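Our Visit to the Folding Lab at Gustolcombe

Newsletter of the Gustolcombe Weavers and Stitchers, November meeting report moved up by popular demand

Well, we finally did it. After two postponements (one for the snow, one for the bus), a good-sized group of us made the trip out to the Temex open day on June 29, 2026, to see what the robot people are up to with cloth, and I promised I would write it up while it was still fresh in my mind. Those of you who couldn't come have been very patient with the rest of us talking of nothing else at coffee.

I should say first that I went along mostly for the ride. My grandson is the one who likes machines. But Fulgencio Mateos, who runs the household textiles program at Temex and showed us around all morning, had heard that a weaving guild was coming and had clearly thought about what we might like to see, and he put the laundry work at the very front of the tour. He is a soft-spoken man with a great deal of patience, and he needed it, what with Doucet's group from the quilting side asking three questions to every one of ours!

The first stop was a long talk in the front room with slides, which I will mostly skip, although the chairs were comfortable and there was good coffee cake. The part I wrote down was this. A robot arm in a factory can pick up the same metal part all day long, and it hardly matters who made the arm or how old it is, since the part is always the same shape and always sits in the same place. A dish towel won't do that for you. Drop it twice and you have two different towels, as far as the machine is concerned. It has to find a corner, and the corner may be underneath, and when it pulls on the corner the whole business changes shape again. Those of us who have tried to teach a six-year-old to fold a fitted sheet were nodding along by then.

So the way they go at it is to have people do the work first, over and over, with a small camera worn at the head so that it looks down at the hands, and the computer learns from the recordings. Fulgencio told us the program has 136 kinds of household cloth on its list so far, from washcloths to table runners, and that they would like to reach 200. Somebody asked if that included crochet. It does not, yet, and he looked so sorry about it that two of our members offered him doilies on the spot.

After the talk we went through to watch the work itself on the big screen, with Fulgencio stopping it here and there so he could explain what the hands were doing and why it mattered. The recordings are made in ordinary furnished rooms, with beds and curtains and all the usual things left where they are, and I must say I liked that. It felt like being let into somebody's house on wash day. The still they kindly let us print comes from a scarf session.

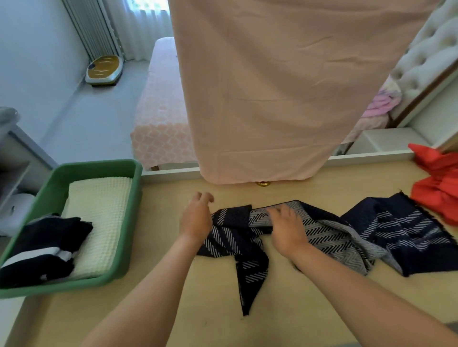

Smoothing out a patterned scarf at the table, one hand pressed flat on the herringbone section.

You can imagine what happened when that scarf came up. The whole weaving side of the room leaned forward. There's a navy section with white dashes running on the diagonal, and then a light gray part with a black zigzag, and then navy again out to a fringe, and I don't think Fulgencio got another word in for a good while. We had a lively discussion over whether a piece like that would be more trouble to weave or to join, and if you were there you know my opinion, and if you weren't you can have it over the phone.

When we had settled down he made a point that has stayed with me. To our eyes the pattern is a help, because you can see at once where one part stops and the next begins. For the computer it can go either way. A strong pattern gives it something to follow when the cloth is bunched, but the zigzags and dashes can also look like creases that aren't there, and a crease can hide in among them and be missed. Plain cloth has the opposite trouble, with so little to go by that a fold on a white sheet may be hardly more than a faint shadow. He said they want plenty of both, and plenty of everything in between, and the fringe gives them fits all by itself. (I could have told them that. I have been combing out fringe since before most of those young people were born.)

What I had never once thought of in my life is how much we do with a flat palm. Pick up a scarf and lay it out and pay attention to yourself. One hand holds the cloth still, and the other one strokes, or tugs, or just hovers near until it's wanted, and you never tell either one of them what to do. Fulgencio says the pressing is harder to teach than the picking up. Press too lightly and the wrinkle stays where it is, press too hard and you drag the whole piece along with you.

Then we moved on to the live demonstration, which was a machine called the Ketadport, and that was a pair of arms on a stand with a table in front of it. They had it fold hand towels. I want to be fair here. It was slow. It took hold of a towel, considered the matter, put it down, and picked it up again by a different corner, and I have ironed a blouse in less time. But it did fold the towel, and the fold was square, and the whole room clapped. The second towel went wrong and ended up in a sort of roll, and the young woman at the controls laughed and let it try again, and I thought better of them all for not hurrying us out of the room. By my watch the third one took 11 minutes, including a pause while they restarted something.

A few of us were invited to try one of the head cameras for ourselves. It's lighter than I expected and sits a little like a bicyclist's lamp. You're asked to work at your natural speed and keep your hands where the camera can see them, and of course the moment anybody tells you to be natural you forget how to fold a napkin. Mine came out looking like a boat.

There were plenty of questions at the end, and the one I heard most often was whether any of this will ever touch what we do at our looms. Fulgencio didn't think so, and he was quite plain about it. They're after the laundry basket, for people who live alone or whose hands have gotten stiff, and as someone whose thumbs are not what they used to be, I found I was more in favor of that than when I got on the bus.

They have asked us back in November, and would like us to bring handwoven pieces to be handled and recorded. Anything sturdy will do, and everything goes home with its owner the same day. Please don't bring anything you would cry over. If you want to come along, put your name on the sheet by the yarn shelves and note whether you need a seat on the bus or are driving yourself, and if you were the one who left a green cardigan on the bus, it's hanging in the loom room.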